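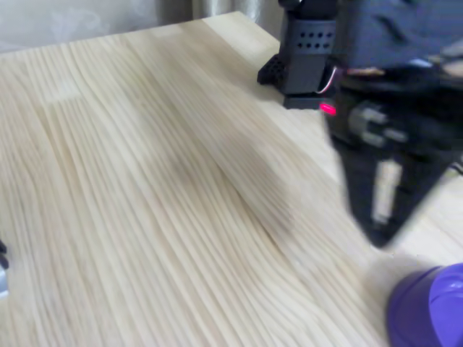
Pale wood tabletop, grain running on the diagonal

Keeping Dried Beans Fresh (and Getting Them Soft)

My neighbor Ramesh Tomar buys his beans in big sacks and splits them with half the street, so I've had plenty of practice at this! Tip them into glass jars while they're still clean and dry, leave a little space at the top, and write the month on the lid. Mine from March are still cooking up beautifully.

Soak them overnight in plenty of cold water with a good spoonful of salt (yes, salt, whatever your grandmother told you) and drain them in the morning. Cover with fresh water, add a bay leaf and half an onion, and let them simmer very gently until you can squash one against the roof of your mouth. Old beans can take a couple of hours, so do start early.

If they stay stubborn, a tiny pinch of baking soda helps. Go easy with it, or you'll taste soap. Leftovers freeze well in their own broth, and I like to use small tubs, enough for one pot of soup.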